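Part 2. Getting the Gascombe plugged in, plumbed and washing

Okay, so you've got it out of the box and taken the tape off (all of it, including the blue strip under the lower spray arm that I left on for my entire first wash). This part takes you from a dishwasher sitting on your floor to a dishwasher sitting on your counter with clean dishes in it. I wrote the first version for my sister, and it has grown every time someone emailed me with a question, so a few of the notes wander a bit. Skip whatever doesn't apply to you.

I'm going by the tabletop Gascombe with the dial. If yours has the touch panel the plumbing is the same, but the button names won't match and you'll want Arlo Benavides' notes in Part 5 for the program names.

What you'll need

The machine, the inlet hose (gray, with a blue collar at one end), the drain hose (ribbed, no collar), the faucet adapter and its two rubber washers, the little funnel, a towel, a bucket, and a level if you own one. A phone level is fine. You don't need plumber's tape on any of the threads that come in the box.

Choosing the spot

1. Pick a stretch of counter near the sink. The inlet hose is shorter than it looks once it has made its bend behind the machine, so measure to the faucet and not to the edge of the sink.

2. Leave 14 inches clear in front so the door can come all the way down with the rack pulled out. I didn't, and for a month I loaded mine from the side like I was posting letters.

3. Check what's above it. Steam comes out of the front top edge when you crack the door at the end, and a cheap cabinet bottom will swell up over time. If you have cabinets overhead, slide the machine forward until the door lines up with the cabinet front.

4. Set it down, put the level on top, and turn the feet until it's happy side to side. Front to back you want it dead flat or tipped a hair toward the back. The rear feet don't adjust on the older ones. A folded piece of rubber shelf liner does the job.

CAUTION: Lift from the bottom, one hand each side. The door handle is only a door handle. Get a second person if your counter is high.

Connecting the water

Your faucet needs a removable aerator, the small screened piece at the tip that unscrews. Pull-out sprayer faucets won't take the adapter at all. If that's what you have, jump to "Filling by hand" further down, and don't feel bad about it, I know several people who never bothered with the hose in the first place.

1. Unscrew the aerator. If it won't budge, wrap it in a rubber band for grip, and if it still won't budge soak it in warm vinegar in a sandwich bag tied around the faucet while you have lunch.

2. Put one rubber washer inside the adapter. Only one! Two washers feels like extra safety and it leaks every time.

3. Screw the adapter onto the faucet by hand, finger tight, then another quarter turn.

4. Push the blue collar end of the inlet hose up onto the adapter until it clicks. Give it a tug.

5. Screw the other end to the inlet on the back of the machine. It's on the left as you look at it from behind, which is to say on the right when you're standing in front and reaching around blind. I've labeled mine with nail polish.

6. Open the cold tap slowly, all the way, and wait a couple of minutes with the towel under both joints. A bead of water that forms and stays put can be fixed with a little more tightening. A drip means the washer is crooked and you should start over from step 2.

NOTE: Use the cold tap. The heater in the machine does its own warming up, and the manual from the factory doesn't want hot water going in on the dial model.

Connecting the drain

1. Push the ribbed hose onto the outlet and squeeze the clip over it with pliers.

2. Hook the free end over the sink edge using the plastic crook. The end should point down into the sink and sit above the bottom, so it can't end up under water if the sink is full of soaking pans.

3. Keep the highest point of the hose no higher than the top of the machine. Ketill Þrastardóttir had hers looped up over a window latch to keep it tidy and got a drain error every night until she took it down.

CAUTION: The water coming out is hot enough to hurt. Don't wash your hands in the sink during the last rinse, and keep kids away from the hose.

Filling by hand

There's a flap on the top at the back. Lift it, put the funnel in, and pour water from a pitcher until the machine beeps. It beeps once when it's nearly there and three times when it's full. Stop at three. Anything extra goes out through the overflow and onto your counter, and in my case into the toaster.

If you go this way you still need the drain hose, or a bucket on the floor for the hose to run down into. Check the bucket before every wash. I have a sticky note on the door.

Salt and rinse aid

You can skip the salt if your water is soft. If you see white crust on your kettle, don't skip it.

1. Take out the rack and unscrew the cap in the floor of the tub, left rear corner.

2. Pour 600 ml of water into the hole. You do this the first time only, never again.

3. Add dishwasher salt through the funnel until it comes up to the neck. Water will spill out while you do this, and that's fine. Table salt has stuff in it that clogs the softener, so no table salt.

4. Wipe around the neck and screw the cap back on firmly.

5. Run a rinse right away, empty, to carry off the spilled salt. Leave it sitting on the steel overnight and you'll get little orange freckles.

6. Rinse aid goes in the round door in the side of the detergent tray. Fill to the line, close it until it snaps, and mop up whatever you dribbled. Start with the setting in the middle. Streaks on the glasses mean turn it down, spots mean turn it up.

The hardness setting is under the dial. Pull the dial straight off (it's supposed to come off) and turn the small white arrow with a screwdriver. My water report said 13 in whatever grains the water company uses, and the chart on the inside of the factory manual puts that at position four. Elżbieta Chmielewska lives two towns over and is on position one, so please don't copy mine.

First wash, empty

1. Turn the dial to Normal. No detergent, nothing in the rack.

2. Press start and stay in the room. I mean it, just this once.

3. Look at both hoses when it fills, and again when it first drains.

4. Let it run to the end. Normal takes 95 minutes, most of which sounds like nothing is going on.

5. Open the door a crack and leave it that way until the inside has stopped steaming.

A plasticky smell is normal on this one and gone by the third or fourth wash. If there's a burning smell, turn it off at the wall and call whoever sold it to you.

What fits

This is the thing I get asked about most, so before you load it for real, get out the dishes you use on an average day and put them on the table. Dinner plates, cereal bowls, the mixing bowl you reach for without thinking. Plates are easy, they stand up in the slots at the back. Bowls are what eat your space. Small ones nest along the front row if you lean them, and a big steel mixing bowl will go in, but it takes half the rack with it and you may decide it's quicker to wash that one in the sink. (I did. It gets a squirt of soap and a swish while the rest is running.)

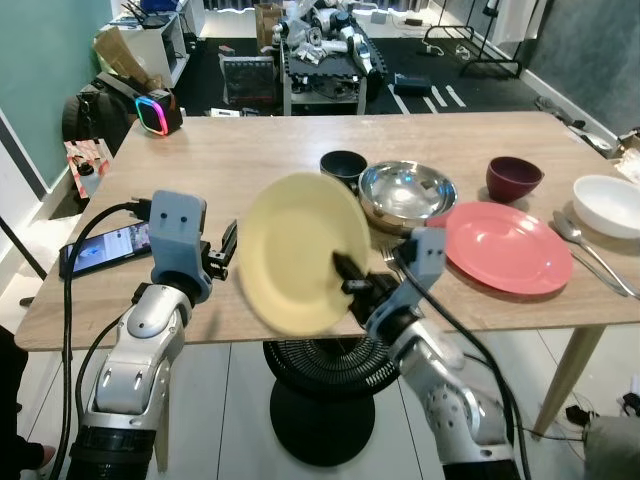

LOADING THE RACK

1. Scrape, don't rinse. Rice is the exception, and so is anything with egg on it that has been out since breakfast.

2. Plates first, in the back slots, all facing the middle. Stand them nearly upright. If a plate is too tall, turn the upper spray arm by hand and see whether it clips the rim. If it does, swap the plate for a smaller one.

3. Bowls next, open side down or leaning well forward. A bowl lying on its back comes out full of gray water, and you will pour it down your sleeve.

4. Cups and glasses on the fold-down shelf. Fold the shelf up if you aren't using it.

5. Silverware in the basket, mixed up so the spoons don't cuddle together. Sharp knives point down.

6. Spin both spray arms one more time before you shut the door.

CAUTION: Nothing wooden, nothing with a glued handle, no cast iron. Thin plastic tubs are okay if you wedge them under something heavier, otherwise they take off, flip over and melt onto the heater.

DETERGENT

Half a tablet is plenty for a machine this size. I cut mine with an old butter knife over the tray. Powder works too, one level spoon. Liquid made foam come out from under my door, and I haven't been brave enough to try it since.

Don't use dish soap. Radosław Szczepańska tried it and has asked me to put that in here.

AFTER EACH WASH

1. Turn off the tap before you unhook the inlet hose. There's a small red button on the collar that lets the pressure out. Hold it down over the sink until the hissing stops, then pull.

2. Leave the door open a crack if you aren't using it again that day.

3. Lift the filter out every week or so and rinse it under the tap. It twists to the left. It needs to click when it goes back in, and if you can rattle it with a finger it hasn't clicked.

Error lights and what to do about them are in Part 3, and the descaling routine I do every February is in Part 4.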